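Interiors and Surfaces, Handout 2: Reading a Tabletop
Tutor: Lucyna Kaczorowski
Fletcombe Studio, October

Please read this before the studio session and bring a soft pencil. We are going to spend a whole morning on tables, and I promise there is plenty to look at!

Start with grain. When a log is sliced straight through, the growth rings meet the face of the board at a shallow angle and you get long loops and arches, often called cathedral figure. Quarter-sawn boards give you much straighter lines. The loops are my favourite part of any pale top, and a printed or veneered surface can show them just as well as a solid one. So don't decide what a table is made of from the figure alone. Look at the edge, look underneath, and see whether the pattern carries over.

Then think about what sits on it. Pale wood is wonderfully kind to soft colours. Mint green is a lovely one to try, as the beige brings out its coolness without any fuss, and a small patch of blue then goes a surprisingly long way.

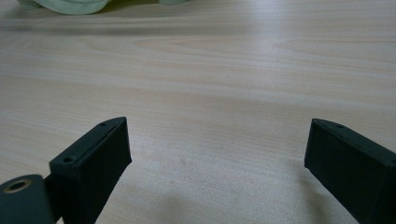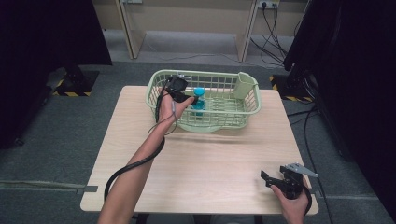 Fig. 2. Pale wood with mint green: looped grain in the first view, an openwork basket with a small blue bottle in the second.

Things to try in your sketchbook

Draw the grain first and the objects afterwards. Keep the lines light and let them fade where the surface catches the light.

Draw an open-sided basket by its gaps. Shade the openings and leave the plastic as bare paper (it feels backwards for the first few minutes, then it clicks).

Move one small bright object to three different spots in a container and note where your eye goes each time.

Write up to 200 words on the pairing you liked best and hand it in with the sketches. Loose sheets go in the Trombridge folder by the door, names on the back please.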